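6.4 Loss of marker tracking and false grip release

Read this section if the Gralline hand unit shows fault 107 or fault 195, or if the fingers open when the trigger was not released. Both faults stop the recording. Fault 195 is a safety fault, and it must be cleared at the unit itself, never from the Taltum software alone.

Caution: Take your fingers out of the opening between the finger pads before you do any step below. After fault 195 the fingers can close again without a warning tone.

To clear fault 107 (marker lost)

1. Hold both units still and release both triggers.
2. Look at the marker on the top of each unit. The whole black-and-white pattern must be free. A sleeve or a thumb over one corner is enough to lose it.
3. Wipe the marker with a dry cloth. Do not use alcohol, it makes the print shine.
4. Turn the left unit slowly until its marker faces the camera of the right unit. Wait for the short tone.
5. If the tone does not come in one minute, switch off, wait, and start again from step 1.

Note: With firmware 798 the tone is missing. Look at the status line in Taltum instead, or update to 930 before you continue.

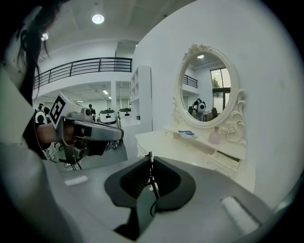 Mirrors are the most frequent cause of fault 107 in furnished rooms. The tracking software can take a reflection for a second position of the same marker, and then the measured distance jumps. Look around the place where you will work before you start. An oval mirror over a vanity table, in which the person and the room behind are reflected, should be covered with a cloth or kept behind you. Bright ceiling lights can also disturb the tracking when they shine directly into the lens. Long hair must be tied back, for it can hang in front of the lens and it can be caught by the fingers.

To clear fault 195 (release without command)

1. Put down the object, if you still hold it. Glass objects must be moved away from the place of work first.
2. Switch off the unit and disconnect the battery.
3. Check the cable near the fingers along its full length. Look for a flat place or a cut in the cover – also a small one.
4. Move each finger pad by hand. It should move evenly and stop without play.
5. Connect the battery, switch on, and close the fingers on the foam block three times.
6. If the fault returns, mark the unit "do not use" and send it to the Hladun workshop.

Caution: Do not fix a damaged cable with tape. At the Jarivura site in August a taped cable opened the fingers over a person's foot.

Write every fault 195 in the fault book, also when it was cleared at the first try. Give the unit number, the firmware and the object which was held. Aishwarya Joseph reads the book and decides if a unit may go back to work.

For faults during charging, see section 6.5.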